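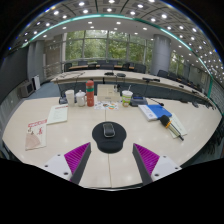

How a game on a phone knows where you are

Some phone games use the real world as their board. You walk along a street, and a small figure on the screen walks along a drawing of the same street. These are called location games. The sections below explain how the phone works out its position, how the game uses that position, and why some places are left off the map.

Words used on this page

Satellite: a machine that travels around the Earth in space.
Receiver: the part of a phone that picks up a radio signal.
Server: a computer that sends information to many other computers or phones.
Geofence: an invisible boundary drawn on a digital map.

Signals from space

Satellites used for finding positions circle the Earth at a great height. Each one carries a very accurate clock and sends out a radio message again and again. The message says two things: where the satellite is, and what time the message left.

Radio messages travel at the speed of light, but they still take a small part of a second to reach the ground. The receiver in the phone compares the time the message left with the time it arrived. From the delay it can calculate the distance to the satellite.

One distance is not enough. If you know only that you are a certain distance from one satellite, you could be at any point on a very large ball with that satellite at its centre. A second distance gives a second ball, and the two meet in a circle. A third cuts the circle down to two points, and usually only one of those is near the ground. A fourth satellite is needed to correct the clock in the phone, which is much less accurate than the clocks in space.

The phone does not send anything to the satellites. It only listens.

Why your figure sometimes jumps

Players often notice that their figure moves while they are standing still. This is called drift. Tall buildings are a common cause. A signal can bounce off a wall before it reaches the phone, so it travels further than it should. The phone then calculates a distance that is too long, and the position comes out wrong.

Drift is also common indoors, where roofs and floors weaken the signal. The phone may then use other clues, such as nearby wi-fi networks and mobile phone masts. These usually give a less exact position than a clear view of the sky.

How the game puts things on the map

A location game stores its map on servers. The phone sends its position to a server, and the server replies with a list of the objects nearby. An object might be a creature, a chest or a puzzle. The phone then draws them.

The server does not send the whole world, which would take too long. The map is cut into squares, called cells, and the phone receives only the cell the player is standing in and the ones touching it.

Take the game Grultholm as a worked example. In the town of Millumville its map has 1072 cells. Each object in a cell has an address made of two numbers, one for how far north or south it is and one for how far east or west. To collect an object, the player must be within 40 metres of it. The server checks the distance. If the player is 41 metres away, the object stays grey on the screen and cannot be tapped.

The server also checks speed. If two positions sent close together in time are very far apart, the player is probably in a car or on a train. Grultholm then stops showing objects until the player slows down. Mylene Gatchalian, who wrote this part of the program, tested it on the Bristmont bus. She found that the game switched off on the long road out of town and came back on at each stop, so she changed the rule. The player must now be moving at walking speed for 2 minutes before the objects return.

Places that are switched off

Some places are not safe or not suitable for a game. Examples are:

railway lines
busy roads
building sites
hospitals
graveyards

A geofence can be drawn around such a place. It is stored as a list of corner points, joined by straight lines. Before the server puts an object on the map, it tests whether the object's address falls inside any of the boundaries. If it does, the object is not placed.

The test works like this. Imagine a straight line drawn from the object out to the far edge of the map. Count how many times it crosses the boundary. If the count is odd, the object is inside. If it is even, the object is outside. You can try this with a pencil on squared paper, and it works for very odd shapes too.

In March, Millumville town council asked for a geofence around Ezeani Square, where players had been stepping into the road. Renato Rivera drew the boundary along the kerb. The first version was slightly too small and left one creature on a traffic island – it was moved the next day.

What the game learns about you

A list of positions with times beside them shows where a person has been. It can show which school they go to and which street they live on. For this reason a phone asks permission before it lets a game use its position. The choices are often these:

Never
Only while the game is open
Always

The second choice is enough for most location games. Ask an adult before you change this setting or start a new game, and look up from the screen before you cross a road.

Text: Jozefína Paulík. Checked by Ramil Aquino.
Last updated May 18, 2025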